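Week 8 handout - Vuvby street robot, front camera setup (T. Yazıcı)

Wipe lens dome first, dry cloth only. Mount bolts snug, then tilt. Wide lens, so straight rails will bow near the edges, leave it for calibration.
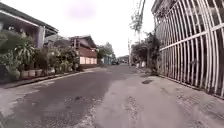
Tilt: start at 12 degrees down, lock, log it. Reboot after, wait for green. If the log says 17 or more the bracket slipped, redo teh bolts. Check bumper isnt in view, small corner ok.

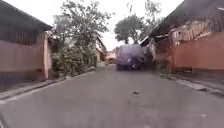
Fig. 2. Walled lane, vehicle ahead. Small dark shape lower left.

Logs to Renata by Wed 21 January.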